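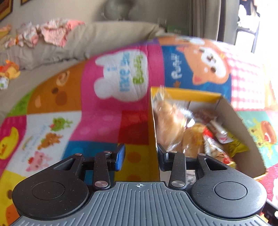
So it's been three months since I came off the packing line at Dasutley and started teaching a robot to do my old job. People keep asking what I do all day, so, a thread.

I pick up snacks. Buns, biscuits, packets of whatever, into a box or out of a box, with a gripper in my hand instead of my fingers. Then I do it again. My daughter thinks it's the best job anyone in the family has ever had!

Crinkly plastic is the worst. You go in for a bag and get a pinch of wrapper and the bread swings around under it. With my hands I never once thought about how I held a bun. Now I think about it in the grocery store.

The target is up to 3000 pickups a week for the whole team. My best day so far is 806 and my thumb let me know about it that night. On the line it was always my back.
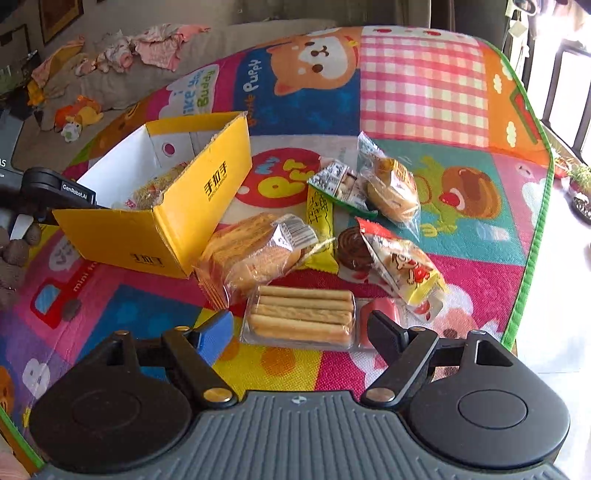 Two of us working the same pile takes more talking than you'd expect. "Mine." "No, you take the pastry." We bump grippers, we say sorry to each other, we go again. On the line I wore earplugs for eight hours and talked to people at lunch.

Griet Van Loon trained me on the line years ago and she turned this job down. She told me she wasn't going to show a machine how to replace her. I get it. We still have coffee but we kind of steer around the subject.

The Linby site gets the first robot cell in April. Management says no layoffs, people will move to checking and restocking. I'd like to see that in writing and so would everybody on the late shift – we've asked twice.

What bugs me most is the pay grade. I'm still down as "packer" in the system, same rate as before, and the folks who fix the cell when it jams will be two grades up. Who do you think knows how a bag of buns jams?

Anyway, break's over. If anyone from the Boros site is doing this too, message me, I want to know what they put on your payslip.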